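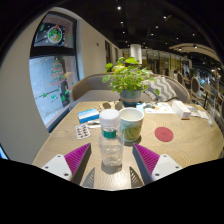
I did checkout at the Skiletti on the main road in Stundville for a good long stretch, and I still can't walk through a grocery store without rearranging somebody's cart in my head. You learn a lot at a till about what gets home in one piece and what doesn't! So these are my tips for the shop itself and for the half hour after, when everything is sitting on the kitchen table and you'd much rather sit down with a coffee. A plain clear plastic bottle with a white screw cap is a good place to start, as it happens. Stand it up in the bag, in a corner, with something square beside it. Lay it down and it rolls, and the thing it rolls onto will be the bread.

Load the belt the way you want it packed

Cashiers pack in the order things arrive (I certainly did, there's no time to think). Put your tins and jars up first, then the boxes, then cold things all in a clump, then fruit, then bread and eggs last. If your cold stuff is scattered all over the belt it'll be scattered through every bag too, and you'll be digging for the yogurt when you get home.

Produce with loose leaves, like coriander or green onions, I tuck down the side of a bag at the very end. I've squashed enough of other people's herbs to know.

Bags

Take more than you think. I keep mine in the footwell and not in the trunk, where I forget them every time. The ones from Bollitz with the flat stiff bottom are my favourite because they stay open by themselves while you load. Wash the cloth ones now and then, warm cycle, inside out, hang them on the line. Meat gets its own bag and that bag is never used for anything else. Mine is an ugly orange colour so I can't mix it up.

Read the little number on the shelf tag

Look for the price per 100 g, or per 100 mL for liquids. It's in tiny print in the corner and it's the only number that lets you compare two packages properly. Big isn't always cheaper. I remember the coffee at Skiletti being a better deal in the small tin for one entire August, and people went right on grabbing the large one.

Watch for tags that switch units on you, one in grams and the one beside it in kilos. Or a 2000 mL jug next to something sold by the litre, which is the same sort of muddle. Do the sum on your phone. It takes a second.

Putting it away

Frozen first, then fridge, then cupboards, and leave the fruit until the end. I know everybody says new things to the back and old things to the front, but I never kept it up until I started clearing the whole shelf onto the counter before the new stuff goes in. You have to put it all back anyway, so it ends up in the right order, and the shelf gets a wipe while it's bare.

Ground beef I split into 200 g lots as soon as I'm in the door, pressed flat in freezer bags. Flat ones thaw much quicker than a lump and they file upright like envelopes. Write on the bag before you fill it, unless you enjoy writing on something cold and bendy.

Drinks live on the pantry floor at our place, standing up, caps done up snug. Give each cap a quick turn as you put it down, especially if anybody had a sip in the car. I didn't do that once with a bottle of ginger cordial and my socks stuck to the lino for days.
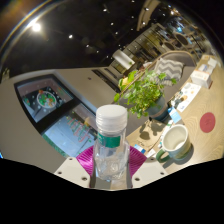
The receipt

Check it before you leave the parking lot. The two things I'd look at are anything on special (the sale price doesn't always make it into the till) and anything sold by weight, where it's easy for tired fingers to punch in the code for organic bananas. Go back in and ask nicely at the service desk. They won't mind, they'd sooner fix it now than next week.

I keep receipts in an old Ansah biscuit tin on top of the fridge and tip it out when it won't close any more. The faded ones go first. If it's for something you may need to return, like a kettle, photograph it the same day.

When to go

Early, if you can manage it. At my store the markdown stickers went on first thing, and the bakery rack was the best of it, with day-old buns that freeze beautifully. Ask at your own store, as they all have their own habits, and the person stacking the shelf will usually tell you.

And please put the divider bar down behind your order! The next person's hands are full.

Last updated March 15, 2026. I still owe you the post on cleaning out the crisper drawer, and I'll get to it once I've done my own.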